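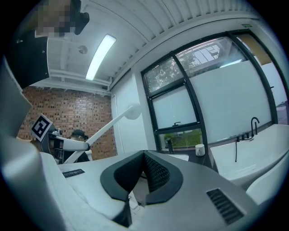
What has the variable star project done with the second half of the grant?
The money paid for observing time at Okberg, for the repair of the dome motor and for one part-time position in data reduction. All three are described in this report, together with the work that is still open.

Observations

Between February and July the telescope at Okberg was open on 59 nights. In the previous period it was 17 nights fewer, mostly on account of the dome motor, which stopped twice in the winter. The new motor was fitted in March and we have lost no night to it afterwards. Cloud remains our main difficulty, and for this we have no remedy.

Our target list contains 121 young stars in the Leone field. Of these, 108 now have a light curve which is long enough for a period search. The other stars are either too faint for our camera or too near to a bright neighbour, and we propose to remove them from the list in the next period.

Data reduction

The Pudivness software, which we described in the last report, is now used for all the images. It subtracts the sky background better than our old scripts, but it is slow on nights with a bright moon. We spent most of April on this question. The processing of one night is now finished before 11 in the morning, so the observer can look at the results before the next evening.

One mistake must be reported. In May we found that the clock of the camera computer was wrong by some seconds. For slow eclipses this has no importance, but for the short flares it has, and all times from that month were corrected by hand. The clock is now compared with a time server each evening. 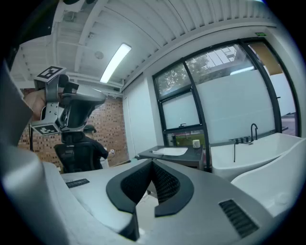 Hand-held gripper with two square markers.

Costs

The dome motor was more expensive than in the plan – the supplier, Hiseck, had to make a new mounting plate. We covered the difference from the travel budget, as you agreed in spring. The other lines are within the plan.

Next period

We will continue with the Leone field until it is too low in the evening sky. A first article on the eclipsing stars is written in draft and we hope to send it to a journal before the winter. We would also like to ask if the unused part of the travel money can be kept for one visit to Okberg next year.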